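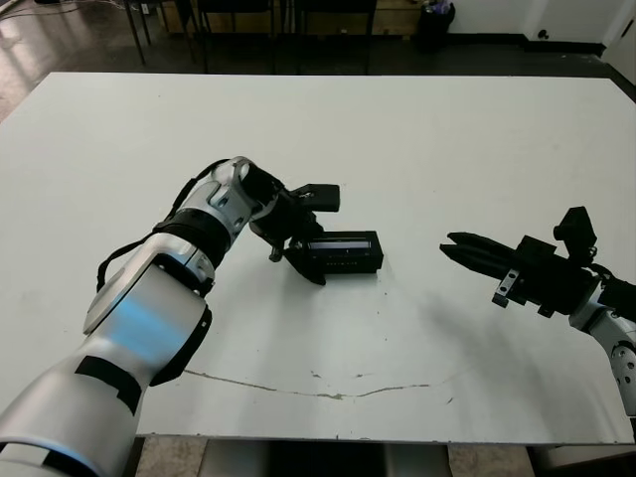

Ticket 1362, Warenannahme Bendport. Problem: Musterkasten Flandik, Deckel sitzt schief bzw. lässt sich nicht sauber schließen. Gemeldet von W. Mackay, Priorität mittel. Kasten liegt seit heute früh auf dem großen weißen Tisch, schwarz, flach, länglich. Vorne die Reihe kleiner goldfarbener Zeichen, auf dem Bild nicht lesbar, also bitte Typ über den Lieferschein klären und nicht raten. Laut Lieferschein Ausführung 355. Bestellt war die auch. Lieferung kam über Laing, Umkarton unbeschädigt, Polster drin.

Bisher gemacht:
- Scharnierseite abgewischt, Staub war da, hat nix gebracht
- Einlage raus, wieder rein, dann andersrum. Andersrum klemmts noch mehr
- mit dem zweiten Kasten aus derselben Lieferung verglichen, der schließt normal
- Deckel vom zweiten probiert: passt auf unseren auch nicht. Liegt also am Unterteil, vermute ich

Nachtrag 11:40. Auf die Richtplatte gelegt, ein Blatt Papier geht links hinten durch, rechts nicht. Könnte verzogen sein, könnte auch die Platte sein. Bitte nicht mit Gewalt zudrücken, bei der Septemberlieferung ist uns so eine Ecke gebrochen.

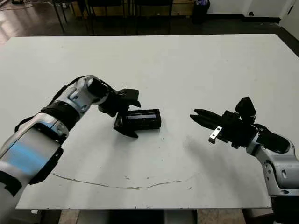

Fotini Theodorakopoulos: Hatten wir in Sustau auch, zwei Kästen aus einer Palette mit 200. War beide Male der Innenrahmen, der war nicht ganz eingerastet. Einmal rundum mit dem Daumen nachdrücken, am besten von der Mitte nach aussen. Wenns danach noch wackelt, Reklamation.

Danke, Rahmen probier ich nach der Pause. Ersatzrahmen haben wir keine mehr, Donnie Cowie fragt bei Laing an.

Nachtrag 14:15. Rundum nachgedrückt, an der kurzen Seite hats einmal geknackt. Deckel geht jetzt zu, steht aber hinten noch minimal hoch. Für die Ausstellung reichts, für den Versand an Kunden eher nicht. Kratzer auch kontrolliert.

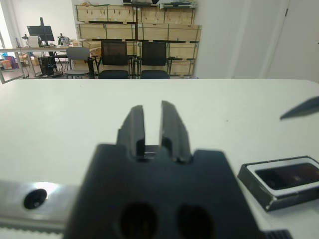 Anhang 3: Kasten schwarz, heller Innenrand, leichte Schrammen unten an den Ecken.

Schrammen bitte in die Reklamation mit rein. Restbestand im Lager nearly 2000 laut System, also fast 2000, Stichprobe steht noch aus. Status: wartet auf Rückmeldung Laing. Ticket bleibt offen, bis der Ersatzrahmn da ist.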